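From: Cropper
To: Zoltdale tableware list
Subject: Re: [zoltdale] Black rims, green cloths and the stacking question

Hello to all,

I thank you for the many replies to my first letter. I answer to this one because it asks the most practical things, and I think others have the same doubts.

> I have a similar set, white with the black line at the rim, bought
> second hand at the Mastthorpe market. Two questions. Do you keep
> the cups inside the bowls, or is it bad for the rim? And what
> cloth do you put under them? On my white one the dishes get lost
> completely, and I would like to see a set like this laid out on
> a colour before I spend money.

First the cloth. Mine is a pale green one with thin white lines in squares. I had a plain white one before and I had the same trouble as you, the black line was left floating like a hoop and the rest of the cup disappeared. With the green, the white becomes white again. The squares are also a help when I lay the table, as I can put a bowl and a cup on the same line without measuring.

I would not take a stronger green for the cloth. I have a length of very bright green fabric, and hanging at the back it is fine, but under the dishes it would be too much for my taste. 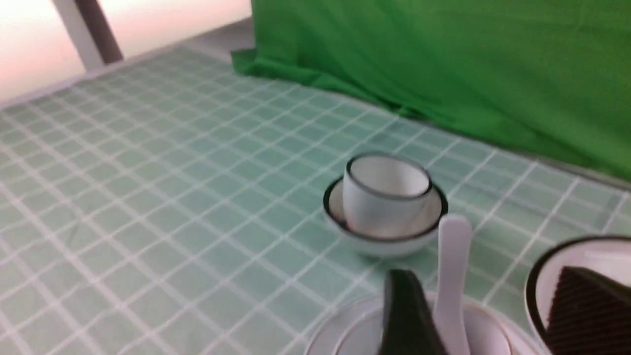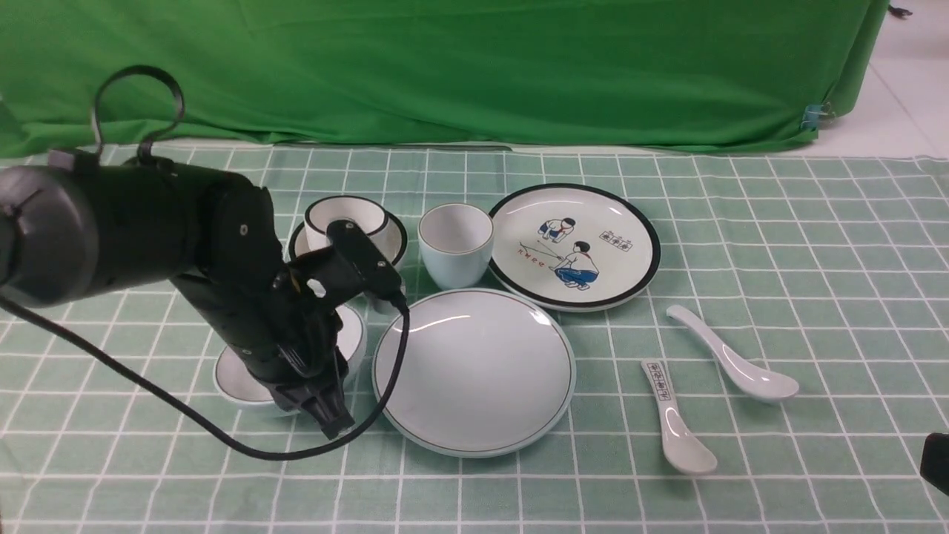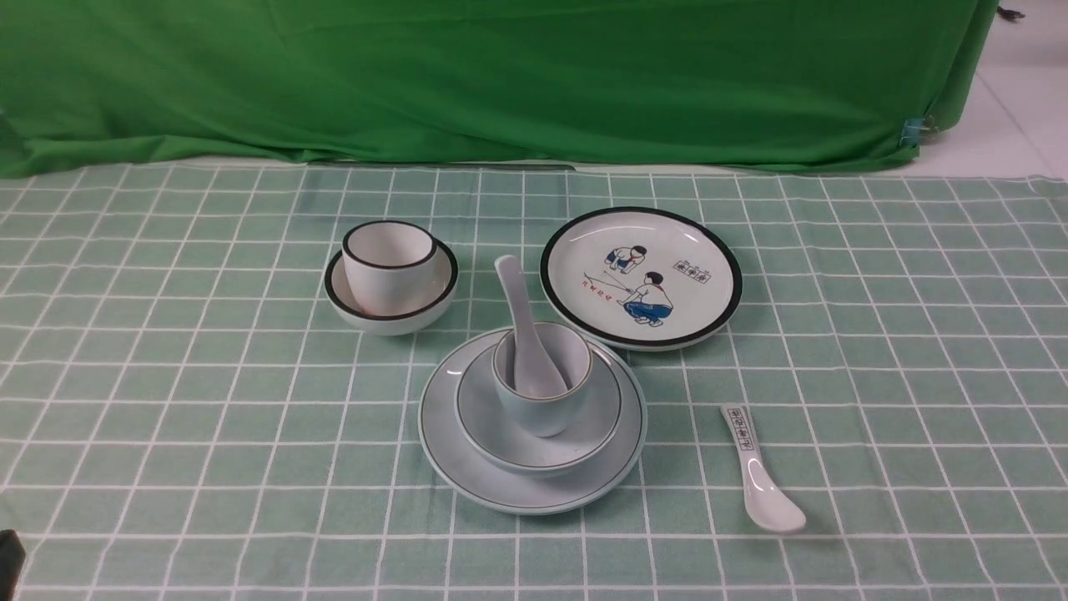 Cups inside bowls

Yes, I do it, and I have done it for 3 years. The rim of the bowl does not suffer if you put the cup down gently and do not turn it. It is the turning that makes the scratches. What I avoid is a second cup on top of the first one. I lost a handle in this way, and glue did not hold it through the next winter.

If the bowl is rounded inside, the cup will lean to one side. It is not dangerous on a table, but on a shelf that shakes (mine is next to the door) I put a folded paper napkin in the bowl first.

Washing

By hand, with a soft sponge and little soap. The seller at Bullska told me that the dark line is under the glaze and that the machine can do nothing to it. I prefer not to make the test. Tea marks go away with baking soda and a wet finger.

The cloth I wash at a low temperature and I hang it while it is still quite wet, so the folds fall out by themselves. There is always one crease which stays. I have stopped ironing it.

What I still look for

I have more bowls than saucers, and I would like to correct this. If somebody has 2 saucers with the dark edge, I can offer in exchange a small bowl from the same shop, never used. The paper sticker under it says 538. My saucers had 455, so please look under yours before you write, it will save us some letters. I can pay the postage, or bring the bowl to Mastthorpe when I go there in May.

About the spoons I was asked also. They did not come with the set. I bought them separately, and I cannot tell you where one finds them today.

With friendly greetings,
Cropper

--
Zoltdale tableware list
To leave the list, send an empty message with the word "leave" in the subject.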